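Demonstration Operators, Handheld Gripper — Posau site 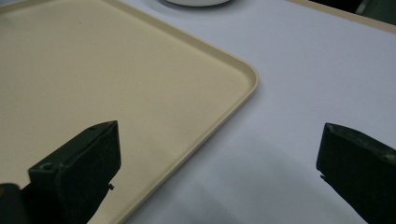
Kulton is hiring operators to record tabletop tasks by hand for robot training. Shifts run 7 hours, with 28 hours per week. Work includes tray loading, dish placement and resets between takes. You must be able to stand and repeat a motion at a steady pace. No coding required — training is paid. Start date: Mon 27 January. Send a resume to Eftychia Kontogiannis, ref. 581.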